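The Small Care of a Hand Tool
4 min read

At the Flestton workshop in Trulthorpe, the gripper is checked before anybody packs a bag with it.
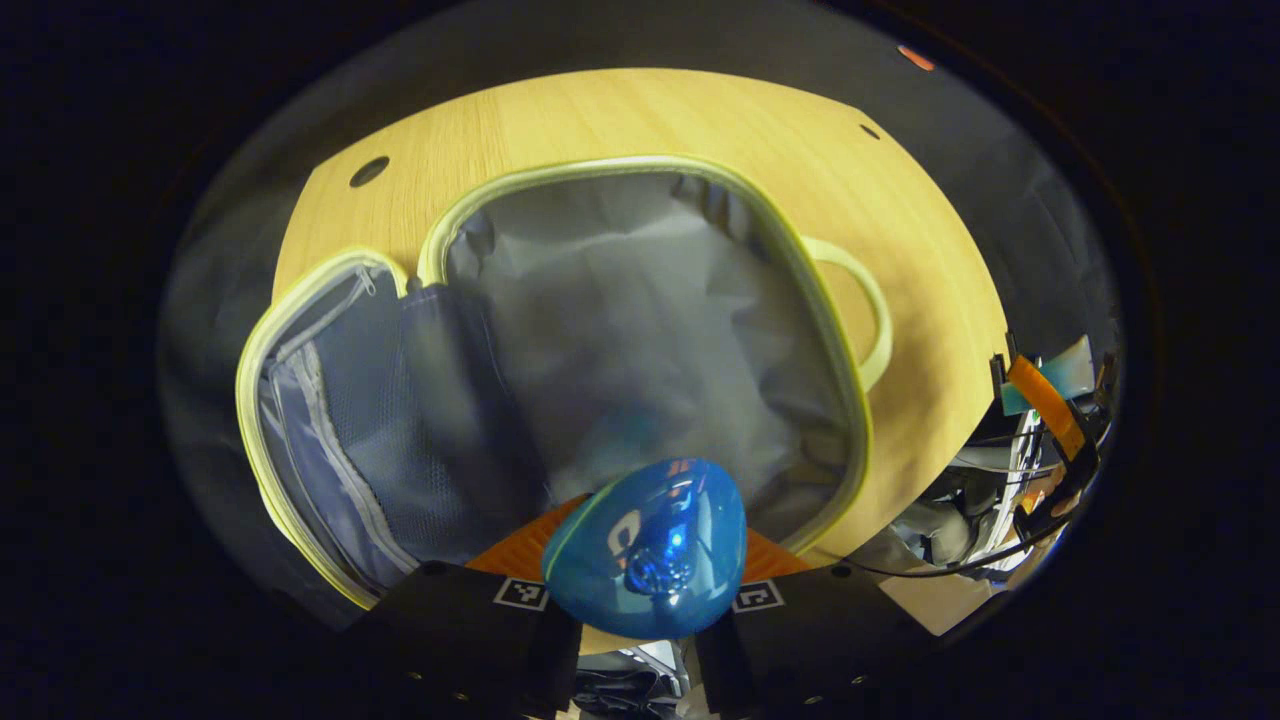

First come the screws on the faces of the two fingers. A loose one lets the finger turn a little, and then the printed square marker on it also turns, so the software reads a wrong opening. The technicians tighten by hand and never with a power driver. They learned this in February, when a thread was destroyed and the tool stayed 4 days on the shelf.

After this they wipe the markers with a dry cloth. Smooth plastic objects are the most difficult to hold, so the ribbed pad gets more attention than the rest. At Flestton it is changed after 200 hours of work. The last one was kept until 571, and it was slipping on everything.

The spare pads come from Wemetti, in a small box which is always in the wrong drawer.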